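Office Storage Assistant, Part Time (two openings)

Tosa Office Services
Location: Kļaviņa Building, second floor
Hours: 14 per week, mornings
Start: July

Tosa looks after shared office space for several tenants in the Kļaviņa Building. We are hiring two part-time storage assistants to keep the cabinets, desk tops and files on our floor in order. The floor has 275 desks and 81 low cabinets, and people move between desks often. When a team moves, its binders and boxes need to be sorted, put in the right cabinet and logged.

The work is mostly on your feet, with a fair amount of bending and kneeling. Most of the cabinets are low and sit next to the desks.
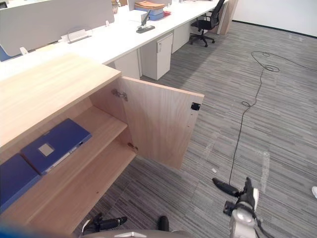

Low wood cabinet by the desks, with two dark blue binders inside

What you will do

Open each cabinet on your list and check what is in it against the Furkeo log. Furkeo is the inventory system we use, and we will train you on it.
Move binders and boxes to the cabinet they belong in.
Collect folders and envelopes left on desks and put them in the tray for the team they belong to.
Report doors that do not close, loose hinges and missing keys.
Wipe shelves, cabinet tops and shared equipment.
Help set up desks for new people at the start of the month.

You will not be asked to read or sort the contents of any binder. If something has no label, it goes to the front office and they find the owner.

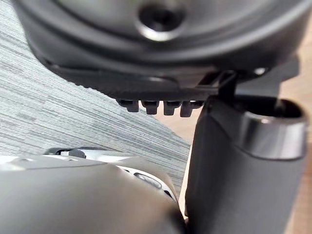
Wiping down is a regular part of the shift, and we would like people who are careful about it. We supply dry cloths, damp cloths and a mild spray, and the spray goes on the cloth first. Wood tops get a damp cloth and then a dry one. Smooth dark gray plastic and shiny metal rings show fingerprints quickly, so those are done last with a clean dry cloth. Do not push a cloth into openings or behind small tabs. If dust has built up there, write it on the sheet and the day lead will take care of it.

Each pair of assistants starts with the cabinets along the desk rows and then moves on to the ones by the walls. Take your time with the first few. When a cabinet is being checked, the doors stay open until the log entry is finished. Items can sit on the cabinet top while you work, but they go back inside or to their new place before you move on – please do not leave a box on top overnight.

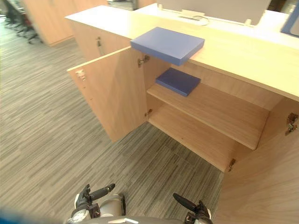
Cabinet with both doors open, a thin dark blue box on the shelf and a larger blue box on top

What we are looking for

Experience in an office, library, stockroom or school is helpful but not required. You need to be able to lift a full box of binders, read small labels and enter numbers in a log without skipping lines. Basic computer skills are enough. We work in English, and most of the tenants do too.

You should be comfortable working near people who are on calls. The desks are separated by panels and sound carries, so we keep talking to a minimum until lunch.

Pay and schedule

The position is paid by the hour, every two weeks. Shifts start at 8:00 a.m. and the schedule is posted a month ahead. You can swap shifts with the other assistant if you both agree and tell the day lead. Training is paid. Soft-soled shoes are required – the building provides gloves and knee pads.
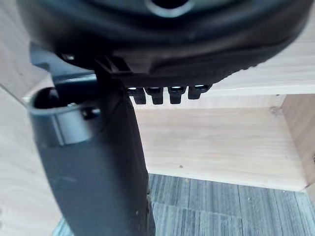 How to apply

Send a short letter and a list of your past jobs to the Tosa front office, or drop them off at the Welis reception desk on the ground floor. Write "Storage Assistant" on the envelope or in the subject line. Tell us which mornings you can work and whether you could start before July.

We will call people in for a short visit. You will see the floor, go through one cabinet with the day lead and have time for questions. References are checked after the visit. Applications are read as they come in, and we will take the posting down once both openings are filled.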